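Workshop notebook, textile care bench
Thursday, entry opened 9:40 a.m.

Subject: colorfastness of household cottons after repeated washing with the Traline powder and the Hultora liquid.

The second round of washing is complete. Both detergents were dosed at the level printed on the pack for medium soil, and water temperature was held at the warm setting throughout. Swatches from batch 2153 were dried flat on the rack by the north wall and were not ironed. The reference swatches remain in the drawer and should not be handled without gloves.

Reds continue to give the most trouble. After 5 cycles the Traline set showed slight staining on the adjacent white strip, graded one half step below the reference. The Hultora set showed none that could be graded. Pinks and other pale shades held their color in both sets, although the Traline swatches feel a little stiffer at the hem. Stiffness is not part of the present method and has been noted in the margin only.

The light booth was out of service for some 7 minutes during grading. The two swatches then under review were graded again from the start, with the same result.

It remains to be settled whether mixed loads should be included. The method assumes that reds and pale colors are washed apart, and the Dankwa survey of home practice suggests that many households do not sort at all. A separate series with unsorted loads would require more white strip than is now in stock. 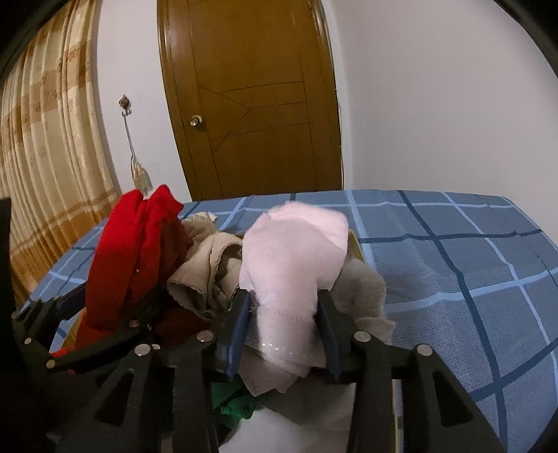
The Priltley bench replied at 2:15 p.m. that an unsorted series would be welcome, but that the red should be rinsed once beforehand, as their own first wash always bled more than the rest and spoiled the comparison. Accepted for the trial run. Strip to be reordered - the narrow width, undyed.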